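Can a robot pack a box yet? I went to Gridport to find out

April 27, 2024

I've had the same question in my inbox since September, in one form or another: can these machines do a chore yet? So I spent a day at the Gridport show watching them try, and I came home with sore feet and a sort of answer.

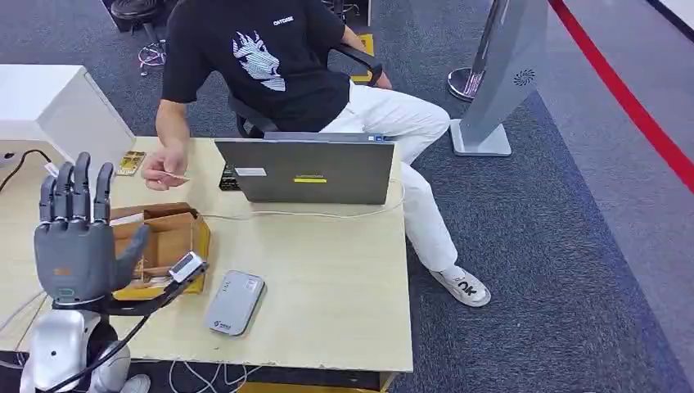

A robot hand over the work table at Gridport, with an open cardboard box and a laptop within its reach.

The floor was split between house jobs and shop jobs, and I started with the shop side (it was closer to the coffee). Eller was showing box packing, which sounds dull until you watch a machine do it. Small stuff goes in a carton, flaps get closed, carton moves on. Their numbers for the day were 300 tries and 86 percent of them finished without a person stepping in. I thought that was pretty great! Then I asked a woman who runs a shipping room what she made of it, and she told me she'd let someone go for missing that many. Fair enough.

Flaps are the hard part, by the way. A carton that's been opened and shut a few times gets soft at the folds and goes wherever it wants, and the same goes for cables, plastic bags and anything else that flops. You and I don't even look at a cord when we move it out of the way. A robot has to work out where it starts, where it ends and what it's hooked on.

The house side was slower but a lot more fun. Mendov had a machine folding hand towels – 75 seconds per towel, and yes, I timed it on my phone. It did a nice neat job when the towel was laid out flat for it. Pulling one out of a heap was another story, and I watched it pinch two at once and fold them together like a sandwich. Nanayakkara stuck to clearing a table, cups and plates only, and theirs was the one I'd have taken home. It was careful with the cups and it stopped dead every time a visitor leaned in.

The price that stuck with me was 4,000 dollars a month, which is what Mendov wants to lease its folder to small laundries. I fold my own towels for free, badly, in front of the TV.

So if you run a shop and you've got one boring job that's the same all day long, I'd say go and talk to these people now. For the house, I'm holding off. Eller told me they'll be back at the next show with a newer hand and a bigger mix of cartons, and I've asked if I can bring a few beat-up ones from my own garage. They said yes!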